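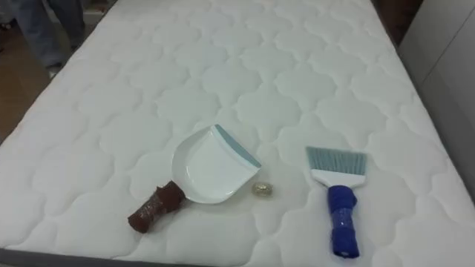 Dustpan and hand brush on a quilted mattress, both handles wrapped.

Home | Kitchen | Bedroom | Floors | Workshop | Tools | Index

Search this site Go

Clearing crumbs and scraps from a mattress: notes from an open day

Jarnorex opened its workshop in Plerkis on a Tuesday in October. The programme had a lathe, a sheet-metal bench and a two-armed robot, the Draser, clearing small litter from a mattress with a household dustpan and brush. I went for the lathe. The notes below are all from the mattress, as it bears on a job that comes up in most homes and is usually done badly, with the flat of the hand.

The machine is of limited interest to this page in itself. What is useful is that it works slowly. A person sweeping a bed makes the whole movement in a second and corrects the errors without noticing them. At the pace of the Draser each part of the job can be looked at separately: where the pan sits, where the brush goes down, which way the piece travels, and how the pan is lifted. The tips are set out in that order.

1. The surface

A quilted cover is the hardest case. The stitched seams are channels, and small pieces go into them. On a bed at home, strip the sheet and the protector first and shake both outdoors. Do not sweep over a loose sheet. The fabric moves with the brush and the crumbs go under the fold.

Look across the cover from one side with a low lamp before starting. Pieces that cannot be seen from overhead throw a shadow and show up at once. A torch laid on the mattress does just as well.

Work from the middle towards the nearest edge, one strip at a time. My own mattress is sold as 2000 mm long and measures 197 cm, and I divide it into strips as wide as the brush. Follow the rows of quilting where they run the right way. Going across them takes more strokes, but a final pass across is worth having.

2. The handles

The handles of cheap pan and brush sets are thin and hard, and they turn in the grip. Thickening them is an old remedy and well worth copying for anyone with stiff fingers or a weak grasp. The method I use is as follows.

Cut a strip of old towel 50 mm wide. Wind it round the handle from the free end towards the head, each turn covering half of the last. Stop short of the head so that the neck stays clear. Cover the towel with tape, wound the opposite way. Finish with the end of the tape on the underside, where the palm will not roll it back.

Use different colours for the pan and the brush if they hang on a dark cupboard door. Replace the wrapping when it goes tacky. Do not soak it – wash the pan under the tap with the handle held upwards.

A slip-on foam tube is quicker but tends to creep along the handle when pulled. A spot of glue inside the tube cures this.

3. Placing the pan

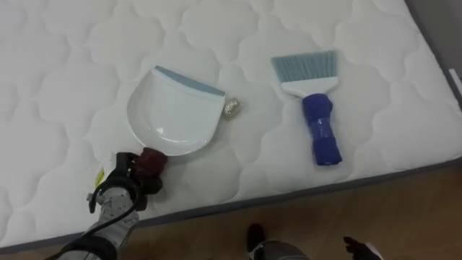
Most of the failures in sweeping a soft surface come from the pan and have little to do with the brush. On a hard floor the front edge finds its own level. On a mattress it bridges the hollows, and the crumbs pass beneath it. Press down at the handle and the front lifts; press at the front and the back comes up. The pan has to be laid flat first and pressed afterwards, lightly, with the weight over the middle. A pan with a soft lip is a great help, and the one used at Plerkis has a pale blue-grey rubber strip along the whole of its collecting edge. If the lip of an old pan has hardened, a strip of draught excluder can be fixed under the edge in its place. Keep the joint smooth on top.

Put the lip close to the piece before taking up the brush. With a single ball of foil there is no need to sweep it half the length of the bed. The shorter the journey, the fewer seams it has to cross.

Point the mouth of the pan towards the brush hand. For a right-handed person the pan lies on the left with its mouth to the right, and the two tools meet in front of the body. Leaning over and sweeping towards oneself is harder on the back and throws dust at the face.

4. Holding and emptying

Once the last piece is in, tip the mouth of the pan upwards a little before raising it. The contents then settle at the back. Lift second. Doing both together is the usual reason for sweeping the same crumb twice.

Keep the container on the floor beside the bed, on the same side as the pan hand. It should be low and it should be open. A pedal bin is no use for this, as a foot is needed for it at the moment when the weight is on both feet.

Bring the pan over the rim before tilting. Start the tilt too soon and light pieces leave early,
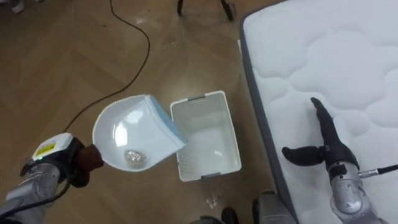
and they land outside. This applies above all to film, foil and sweet wrappers, which weigh next to nothing and are carried by any draught. Close the window for the minute it takes. If a wrapper clings to the plastic, knock the side of the pan once against the inner wall of the container. Do not scrape it out with the brush, which only moves the static to the bristles.

A slotted basket is good for foil, wrappers and other large scraps and poor for crumbs. Line it with a sheet of newspaper if there is to be anything finer than rice in it. The newspaper can then be folded up and taken out with the contents inside.

Check the floor round the container afterwards. Check also for flexes. A lamp cord crossing the floor between the bed and the basket should be moved before the job and not stepped over with a full pan.

5. The stroke
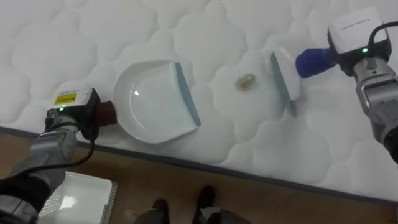

Pan on the left, brush on the right, the piece between them.

Set the bristles down behind the piece, and set them down parallel to the lip of the pan. If the brush is at an angle, the piece runs off along the bristles and comes out at the end. This is the point I had never attended to at home, and it made the largest difference when I tried it the same evening.

Move the brush and leave the pan alone. It is tempting to push the two together, but a pan driven forward across quilting digs into the first seam and tips. Hold it until the bristles have passed over the lip.

Use enough pressure to bend the tips and no more. Stiff bristles pressed hard will flick a crumb over the pan. Soft bristles pressed hard lie flat and ride over it. For round things such as peas, beads and dried beans, start slowly and keep contact all the way in. For flat things use the corner of the brush to lift one side first.

Finish each strip with one long light stroke to bring up the dust from the seams. A vacuum cleaner with an upholstery head does this part better. Set the suction low, or the head will grip the cover.

Points raised at the demonstration

Does the brush mark the cover? It should not if it is clean. Keep one set for beds and another for floors. A band of tape round the neck of the bed brush will tell them apart.

Can the same method be used on a sofa? Yes, but take the cushions off and treat each one separately on a table. The gap at the back of the seat needs a crevice tool.

What about damp crumbs? Let them dry. Swept damp, they smear into the stitching. Dry biscuit comes away in a couple of strokes.

Would the machine be worth having? Jarnorex gave no price and I did not ask. For one bed a week I shall go on using my own arms.

Materials

Towel strip, 50 mm wide
Cloth tape in two colours
Draught excluder, 2 mm thick, self-adhesive, for the lip
Low open basket or washing-up bowl
Newspaper
Torch

The self-adhesive strip came from the hardware shop on Lodhi Street in Plerkis, which cuts it to length. Degrease the pan with washing-up liquid and dry it fully before sticking the strip down, then leave it overnight under a weight. Mine has been on since the week of the open day and one corner has needed pressing back.

Contact | Copyright of the author, may be copied for private use | Back to top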